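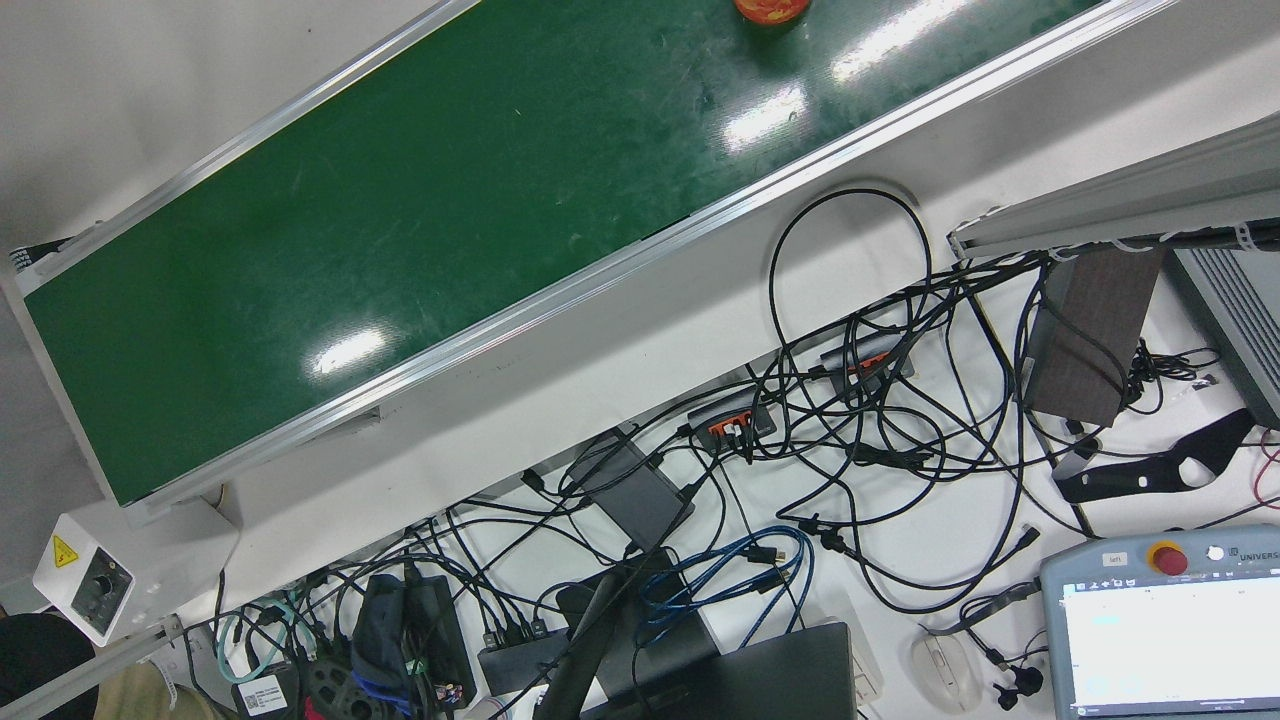

Unit 5. Who sets the speed?

In this unit we look at what happens with the decisions of a worker when a part of the work is given to a robot. On an older line, the person who stands at the belt also controls the belt. The speed knob on the white control box, at the end of the conveyor, is a good example: one hand, one turn, and everybody on the line can see who did it. The teach pendant lying on the same table is a different kind of control. It has a red stop button which any person can understand, but the rest is on a touchscreen, and the screen must be learned. Please keep these two controls in mind when you read the Bonamgate case.

The case in short

Bonamgate is a packing plant with two halls. Before the change, the operators in the first hall set the belt speed themselves, by habit and by talking to each other. After the change, the speed was decided in the program of the robot cell, and the program was written by the supplier, Duner. Operators could still stop the line. They could not make it slower without asking a technician.

The plant had 297 employees at that time. No one was dismissed in the first year, and for this reason the management report calls the project "neutral for staff". I ask you to read this word critically. In the interviews, the operators speak little about losing the job and much about waiting: for the technician, for a password, for the cell to restart.

Three terms you need

Discretion: the part of the work where the worker may choose how or when to do it.

Residual tasks: the tasks that stay with people after automation. At Bonamgate these were refilling, clearing jams and checking labels.

Hidden work: work that is necessary but is written in no job description. Tidying and tracing cables belongs here. So does explaining the cell to the night shift.

Comparison with Celtcombe

The Celtcombe plant bought a similar cell, but 12 operators were trained on the pendant before the start. They were allowed to change the speed within limits. Fehr (chapter 5) thinks the training explains the better mood there. I am not fully convinced, as Celtcombe also paid a higher wage to the trained group.

For Wednesday

Read Fehr, chapter 5, and the Bonamgate interviews. Write one page on this question: which decisions moved from the operator to another person, and to whom? Bring it on paper. We will begin with the residual tasks and then discuss the wage problem.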